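Laveck picking study - FAQ

What's the method?
Grasp scoring learned from 3,880 logged attempts, 528 held out for test. No object models.

How many training seeds?
3. Numbers in the table are the mean. 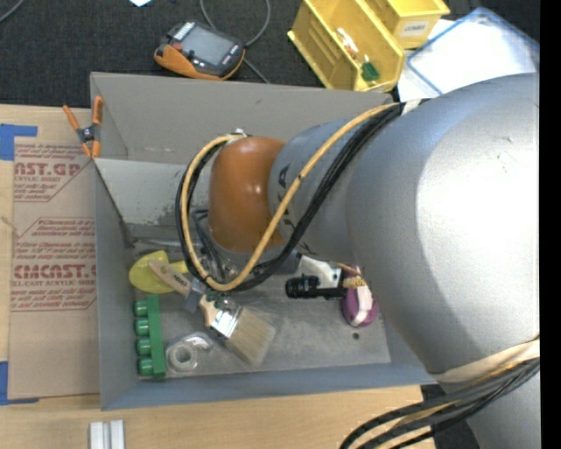 Bin setup: brushes, tape dispenser, green block, other household stuff.

Why mixed items?
Thin handles and clear plastic are where depth gets bad. We wanted those in teh bin.

Does it beat the Renix baseline?
On brushes yes. Clear plastic, no diffrence so far.

Can I get the data?
First 2,000 attempts now, rest in May. Ask Suleiman Nwosu.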